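Search tips Search in: All sections

Cutting and Keeping Star Fruit 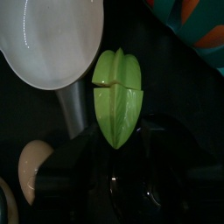
Trernevitz Home Page: Kitchen Department

A star fruit doesn't need peeling. Wash it, dry it, and run a knife down each ridge to take off the thin edge if it has gone brown. Cut crosswise and every slice comes out as a star.

If you only want part of the fruit, make one cut across and push the two pieces back together, cut face to cut face. Wrap them and put them in the fridge. They keep 2 days this way, about the same as a cut apple.

Pale green fruit is firm and sour and good in salads. For eating plain, leave it on the counter until it turns yellow. Pick out the seeds with the tip of the knife.

Anyone with kidney trouble should not eat star fruit.

Viktória Hajdu

Recent tips
Getting tea stains out of cups
Storing cut melon
17 uses for a paring knife
Sharpening on a 1,000 grit stone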